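Visit report: packaging open day at the Forsyth works, Tetitz
27/05/2026

We left the hotel early and took the local bus out to Tetitz, a ride of about 40 minutes with a change at the market square. The Forsyth works is a long brick building behind the rail yard. It prints and folds cartons for small companies, mostly food, soap and pet supplies. The works opens to the public twice a year, in February and again in late spring. I missed the February date because of snow.

Entry is free but you have to sign up ahead. At the gate they hand you a badge, a pair of ear plugs and a paper map. The map is worth keeping, as the signs inside are few and some still show the old room numbers. Bags go in a locker. The lockers take a coin, which you get back.

Our guide was Rory Cowie, who has worked on the folding side for most of his career. He took us first to the board store, where the sheets sit on pallets for a few days before printing. Board takes up water from the air, and if it goes on the press too soon it curls. The store is kept at a steady temperature and the doors are shut between loads. He handed round samples of three grades and had us bend each one with the grain and then across it. Across the grain the cheaper board cracked on the outside of the fold.

The press hall was the loudest part. The main press, a Troltis, has 4 color units and was running a soap carton at 3000 sheets an hour, well under its top speed. A job that size needs slow running at the start while the colors settle. The operator pulls a sheet, lays it on a lit table and checks it against the signed proof. That morning's job was 3183 sheets, counting the spoilage.

After the press comes die cutting. The dies are flat wooden boards with steel rules set into them, sharp ones for cutting and blunt ones for creasing. They are stored on edge in racks, each with a number painted on the side. Cowie pulled out 712, an old one for a tea carton, and showed us where the rules had been replaced — you could see the newer steel against the old.
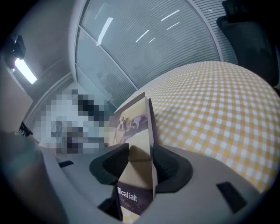 Crease lines matter more than I had thought. A carton travels flat and is only opened up when it is filled, so every fold has to be set in before it leaves the works. Tall, narrow shapes are among the harder ones, Cowie told us, as a small error in one crease makes the whole box lean. Pet cartons often come in that shape. The caliait box is laid out in a common way for the trade, with the photo of a small tan and white dog up near the top, and the name in white on a dark brown band near the bottom. The rest is cream and beige, and pale colors like those show every scuff.

Lunch was soup and bread in the canteen, paid for in cash. In the afternoon Dardo Sosa from Pusport gave a short talk on glues. It ran over, and the questions were mostly about recycling. He said water-based glue comes away in the pulping tank but some hot glues have to be screened out.

The last bus back leaves from the stop across the road, not the one at the gate. We caught it with a few minutes to spare.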